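Toy Sorter and Checker (part-time), Huder Toy Library, Pretau 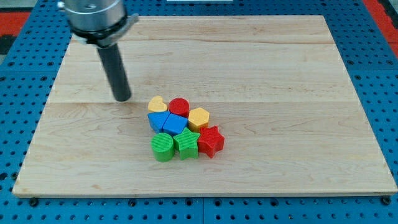 Most of the people who ask about this job want to know if it is just washing toys. Some of it is, one of the current sorters says, but the bigger part of a shift goes to matching pieces to sets, and anyone who gets bored looking for one missing heart or circle in a bin of mixed blocks should probably apply for something else.

Huder Toy Library lends toys, puzzles and play sets to families, day care centers and preschools in Pretau and the towns nearby. Our catalog has 1,721 sets at the moment. Each set is checked when it comes back and again before it goes out. We are hiring 2 part-time sorters to start in September.

What the work is

Returned sets arrive in cloth bags with a card inside. You empty the bag, go through the pieces against the card, and look each one over for cracks, chewed edges, sharp spots and loose parts. Plastic shape blocks, stacking cups and similar pieces are washed in the sink and set on racks. Wooden pieces are wiped with a damp cloth and never soaked. Ribbed and grooved blocks take longer because dirt stays in the grooves, and you will be given a brush for them.

When a piece is missing, you write it on the card and check the spares drawers. These are sorted by shape first and color second. If there is a match, it goes into the set. If not, the set goes on the hold shelf and the front desk contacts the family. Pieces from different makers can look alike and still not fit the same sorting box, so you will need to try them in the box before you close the bag.

You will also repack sets, print new cards when the old ones wear out, and help with the yearly count in the storage room. During the count, hours are a little longer than usual.

Hours and pay

14 hours a week, split over three shifts. Morning shifts start at 8 and afternoon shifts start at 1. Tell us which you prefer. We pay the standard Huder hourly rate for sorting staff, which we will send you with the application form. Training is paid at the same rate. Breaks are paid.

What we ask for

Good close-up eyesight, with or without glasses, and the ability to tell colors apart. You should be able to stand for most of a shift (stools are available at the sorting tables) and lift a full crate, about 25 pounds. You need to read and write enough English to fill in the cards. No experience is required. People who have worked in a day care, a thrift store or a stockroom tend to pick up the work quickly.

You will not be supervising children in this job. The play corner is run by separate staff, but families do walk past the sorting area, so a background check is required before your first shift. We pay for it.

Where

The sorting room is on the ground floor of the Tetier building, behind the Bednárik bakery. Use the side entrance and ring the lower bell. There is bike parking in the yard. Street parking is limited before 9. The bus stop is across from the bakery.

How to apply

Pick up a form at the front desk or ask for one by email. Fill in both sides and list the shifts you can work. A resume is fine but not needed. We will invite people in for a one-hour trial at the sorting tables, paid, where you check a few returned sets alongside one of our sorters. Please bring reading glasses if you use them, and wear closed shoes.

Forms are accepted until both positions are filled.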